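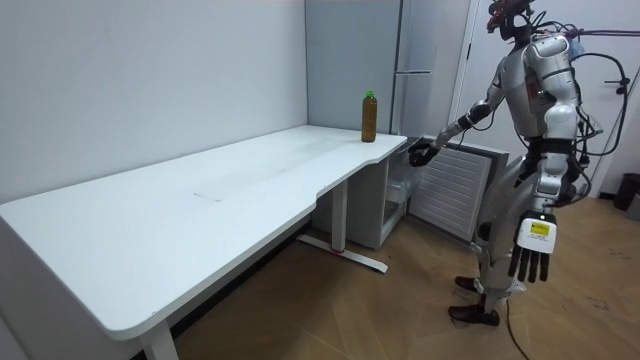
The long white desk in its corner, with a bottle of brown, tea-like liquid standing at the far end.

Section 4: Getting the long desk into its corner

Right, you've got the top bolted to the legs and everything is standing the right way up. Well done, that's the sweaty part finished! I'm Thắng Ninh, I put together most of the Vular desks that go out from our Grurilbridge workshop, and I've written this section the way I'd tell you if I were stood in the room with a mug in my hand.

Before you start you'll want a tape measure, a pencil, a soft cloth, the 14 mm spanner from the bag (Tạ packs it in with the feet, so look there first) and a drink with a lid that screws down. I'm serious about the lid.

1. Clear the floor right up to the corner. The long foot under the narrow end needs to sit flat, and it will find any stray pen or cable tie you've left behind.

2. Measure the wall before you push anything. You need 1,053 mm clear at the narrow end, and that's from wall to whatever comes next, be it a fridge, a door frame or a bookcase. If there's a door close by, open it all the way and measure with it open. I once didn't, and spent a November afternoon taking the whole thing back out again.

3. Lift, don't drag. Get a second person on the wide end if you can. A wood-look floor marks more easily than you'd think, and so do the feet.

4. Bring the narrow end into the corner first and swing the wide part round after it. The curve in the front edge should end up facing the room. Go slowly for the last bit and keep your fingers out from between the top and the wall!

5. Check the gap along the back. A finger's width is plenty for a plug lead to drop down, and it stops the top rubbing the paint whenever somebody leans on it.

Note: a radiator nearby is fine, but don't let the top touch it. 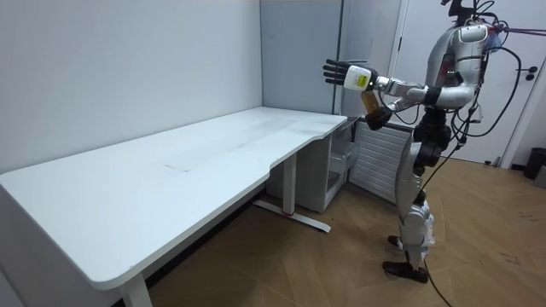
The curved front edge, with the top narrowing towards the back wall.

6. Level it. Turn the adjusters on the feet with your spanner, a quarter turn at a time, and press down on each corner as you go. The narrow end is usually the fussy one. When I can't be bothered to go and find a spirit level I stand a full bottle on the far corner and watch the top of the liquid against the wall behind it (rough and ready, but good enough to tell you which way to turn).

7. Once it's steady, nip the lock nuts up. Firm is enough, so please don't lean your whole weight on the spanner.

Caution: leave the desk clear for the first 24 hours if you've used the glue pads. After that you can load it up as you like.

Using the space underneath

The narrow end leaves a handy pocket below it, and a small cabinet tucks in there very nicely. The Indora low cabinet was drawn up for that gap, but anything of a similar size will do, provided its door can swing without catching the leg. Try the door before you fill the shelves. If you've got loose leads, strap them to the upright part of the leg, a little above the foot, so you can still get a broom past.

Looking after the top

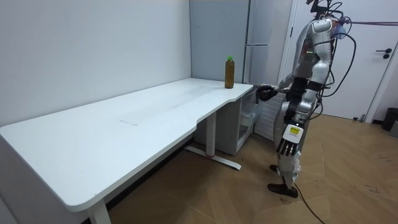 Drinks do best at the back, near the wall, where an elbow won't reach them on its way to the keyboard. Put the cap on between sips and you'll save yourself a lot of mopping. Tea is the one I get asked about most, and a damp cloth with a drop of washing-up liquid shifts it if you're quick. For older rings, lay the wet cloth over the mark for a minute or two and then rub gently in circles.

Faint grey scuffs come off with a clean white rubber, the school kind. Stay away from scouring pads and anything gritty, which leave a dull patch that shows up every time the light's low.

Give the lock nuts another check after a month. Spare feet and adjusters are in the parts list, item 162.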